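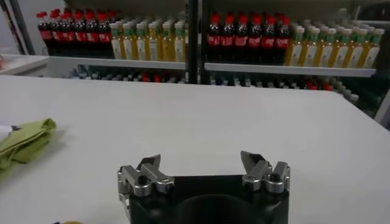 Metal gripper fingers, open, at a white table.

3 min read

Gopinath Arumugam has flour paste on his glasses and hasn't noticed, and I like him straight away.

He's spent most of his working life on the Biwott ledgers, the account books of a salt-trading family who ran mule trains over the hills behind Trorel. There are 138 volumes. Mice got into a fair few, and one was used as a doorstop at the Brirnska post office (you can still see the dent in the cover!).

"People expect poetry," he tells me, pouring us both a tea. "It's salt, mules, more salt. Then you turn a page and somebody's written down what their daughter said at breakfast."

I ask what she said. "That the mule was rude."

The family wrote in a clipped shorthand of their own, and until he sat down with an old uncle in Trorel, Gopinath could read maybe one line in four. The uncle had learned it as a boy and thought it was just how everyone did sums. They went through nearly 2,000 entries together, mostly on the verandah, with the radio going.

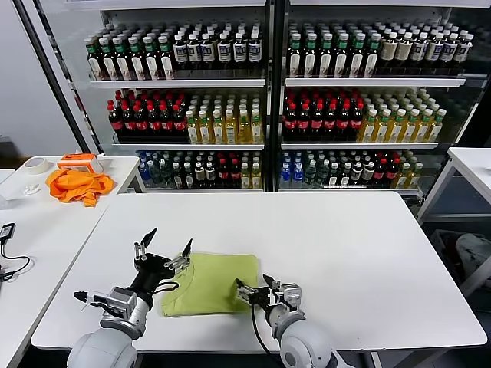
I wondered whether he'd ever been tempted to fix the spelling in his transcriptions. He looked at me as if I'd suggested colouring in the margins. "No, mate. If he wrote mule three ways on one page, you get three mules."

The first volume comes out with Flilbridge in October, a small run, with the old script on the left and the English on the right. He's nervous about it. He keeps finding things he'd translate differently now, and his editor has stopped picking up after dinner.

Before I go he shows me the page he's stuck on, a column of names with a little drawn fish beside each one. They never traded fish. "Could be debts," he says, tilting it to the window. "Could be he was bored."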